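Course Notes, Unit 4: The Celebrity Rumor as a News Form
Instructor: Fouzia Kazmi
Reading for this unit: course packet, sections 4.1 to 4.3

What this unit covers

We spent the last unit on the paid side of entertainment coverage: junkets, exclusives, and photo agreements. This unit is about the other side, the item that runs without the star's cooperation. We look at how a rumor item is built, who supplies it, how it gets passed along, and what an editor should ask before it goes up. The second half is about headlines and layout. Bring your marked-up copy of the Brarnier items to both meetings.

1. Terms

Item. A short piece, usually under 200 words, about one claim. Most entertainment sites still run on items.

Blind item. An item that leaves out the name but gives enough detail for readers to guess. The guessing takes place in the comments, and the site will say it is not responsible for it. Whether that holds up is a legal question we take up in Unit 6.

Source. Anyone who supplies a claim. In this course we write down the source's distance from the event: first hand, second hand, or unknown. "A source close to the couple" does not tell you which.

Pickup. When one outlet repeats another outlet's item. A pickup adds no new evidence unless the second outlet made its own calls.

Denial. A statement that the claim is false. Note who makes it. A denial from a publicist, a relative, and the star are three different things and should be worded differently.

Non-denial. "We do not comment on our client's personal life." This confirms nothing. Students lose points every term for writing it up as a confirmation.

2. How a rumor item is put together

Take the Vanda Espinoza items in your packet. Espinoza is the actress in the Brarnier case, and all the items concern one claim, that she had called off her engagement. Read them in order and you will find the same parts each time.

The hook comes first. It is often a question ("Is it over for Vanda?"). A question makes no claim, so it feels safe to the writer. Readers mostly remember it as a statement.

Then comes the known fact. In the first item this is that she went to a premiere alone. That part is true and easy to check.

The link follows. This is the sentence that joins the known fact to the rumor, and it is where you should spend your time. In the first item the link reads "fans were quick to notice." Ask which fans, and where they said it. The writer gives two posts, both from the same account.

After the link there is usually background: past relationships, ages, the name of the last film. Background makes an item look reported. It can be copied from any earlier item, and in this case it was, down to a misspelled film title that shows up in four of the seven pieces.

The closing line hands the question back to the reader. "What do you think?" is the usual one. It brings in comments, and on some sites comments count toward the writer's monthly numbers.

3. The Brarnier case

Brarnier was a small entertainment site with a staff of two. Mudassar Farooqui wrote nearly all of the copy and Razia Kakakhel edited it. The first Espinoza item went up in March and had 885 readers by the end of the day, which was ordinary for the site. The next morning Plurus, a much larger site, ran a pickup with a stronger headline. Where Brarnier had asked whether the engagement was over, Plurus said friends feared it was. No friend is quoted in either piece.

By that evening Brarnier's own item had gone past 4000 readers, nearly all of them sent by the Plurus link. Farooqui then wrote a second item, and this one cited Plurus. Go back over that, because it is the main point of the case. The second Brarnier item used a pickup of the first Brarnier item as its source. A reader who saw both would think two newsrooms had the story. There was one claim from one person, and that person had seen a photo of an actress without her ring on.

The actress's brother gave a short interview five days later. He said she was still engaged and that the ring was being resized. Plurus ran his remarks under a headline that repeated the rumor in full and put the denial after a comma. Brarnier added a line to the bottom of its first item and left the headline alone.

Kakakhel spoke to this class two years ago and let us keep her notes. She said she had asked Farooqui where the claim came from and he told her it was "out there." She let it through at 4:40 in the afternoon with three more items waiting. She has since moved to magazine work. Her notes are section 4.2 of the packet, and they are the most useful pages in it.

Questions to bring to class:
At what point could the item have been stopped, and by whom?
Does the brother count as a first-hand source on the engagement? On the ring?
Rewrite the Plurus headline so that a person who reads only the headline comes away with something true.

4. Relatives as sources

Family interviews deserve their own section. A sister or a parent has real access and often has never been interviewed before, so the outlet treats the talk as an event. There are a few things to watch for.

A relative may know a lot about childhood and little about last week. Keep the two apart in your copy.

A relative may be speaking with permission or without it. Ask. If the answer is that the star does not know, your editor needs to hear it before you file.

Relatives often talk in general terms ("he was never the marrying kind") and headlines turn this into a prediction. The word "never" in a quote about the past is not a promise about the future. Check the tense.

A relative who is asked to knock down a rumor ends up attached to it. The writer put the rumor to them, they said no, and now the headline carries both. Decide before the call whether the rumor is worth raising at all. Rumors about someone's health, sexuality, or pregnancy need a clear reason, and "people are talking about it" is not accepted as a reason in this course.

5. Headlines and display type

Most people who meet a rumor meet it as large type. They see the headline in a feed, or the cover line at a checkout, and go on with their day. So the display type has to be able to stand by itself. Size, color, and spacing all affect what gets read first, and a reader takes in the large words before working out how they fit together.
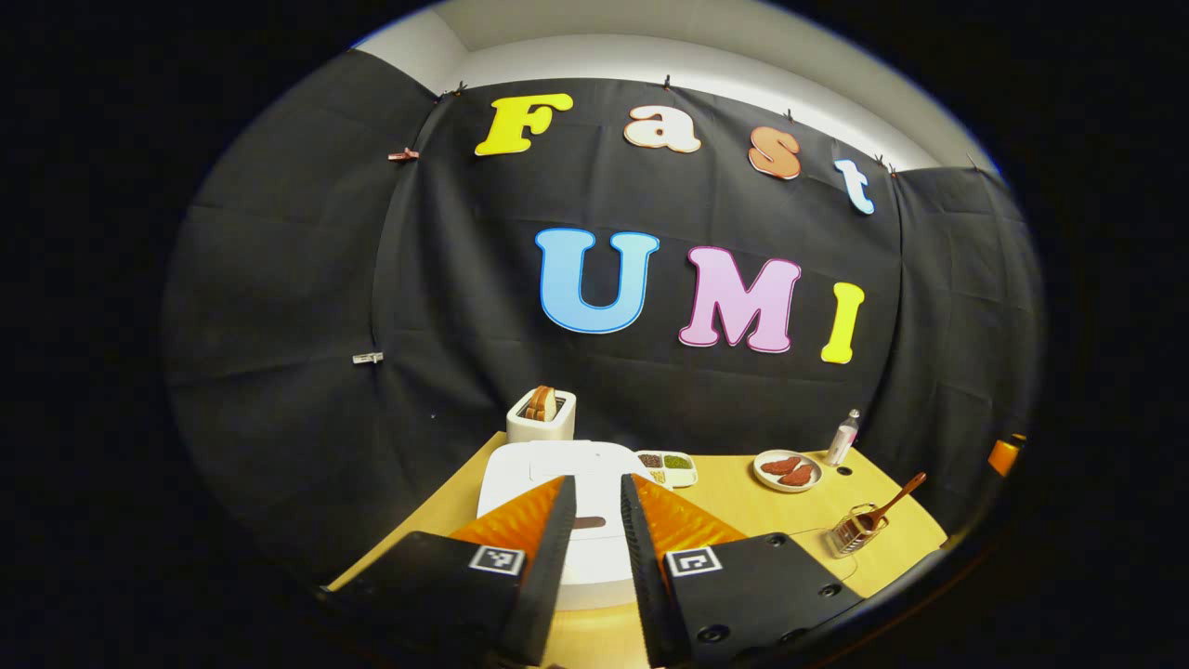 Fig. 4.1. Cut-out letters on black cloth, set in two rows: "Fast UMI."

Light or bright letters on a dark ground are the standard choice for cover lines and video thumbnails, and rounded letters tend to give a friendly tone. Neither is a problem. The trouble comes when the tone of the type and the content of the line do not match -- a cheerful pink heading over a story about a breakup, for instance, or a qualifying word set so small that it drops out at thumbnail size.

Try this with the covers in section 4.3. Hold each one at arm's length and write down only the words you can read. Then read the whole line up close. On the second cover, the arm's-length version is "Vanda: It's Over." The full line is "Vanda: Why fans think It's Over." The publisher can say the full line is accurate. Most readers got the short one.

Line breaks matter too. If the break falls between "not" and the word it belongs to, some readers will miss it. Put the negative and its verb on the same line.

6. Checks before publishing

These are the checks Kamarul Saragih uses on the student paper, with small changes. Use them for the assignment.

Write the claim as one plain sentence, with no question mark.
Name the source to your editor, even if the source will not be named in print.
Trace every pickup back to the first item. If you cannot find the first item, say so in your notes.
Call the star's representative and give a real deadline. An email sent 10 minutes before posting does not count.
Read the headline without the story.
Write the correction you would have to run if the claim is false. If you would be embarrassed to run it, talk to your editor again.

7. Assignment

Choose one rumor item from any entertainment site. It must have been picked up by at least two other outlets. Write a paper of no more than 2000 words that traces the claim from the latest version back to the earliest one you can find. Label each part of the earliest item using the terms in section 2. Attach copies of all the items, since pages get changed or taken down.

Do not contact the celebrity, the family, or the writer. If you have a question about whether your item is suitable, see Fouzia Farooqui, who is grading this section, before you start writing. Items about anyone under 18 will be sent back.

Papers with no attachments lose one full grade. Last term several students traced the claim well and then gave only links, and half of the links were dead by the time the papers were read.

For next time: read section 5.1 on photo agencies and look up the difference between an exclusive and a first-use fee.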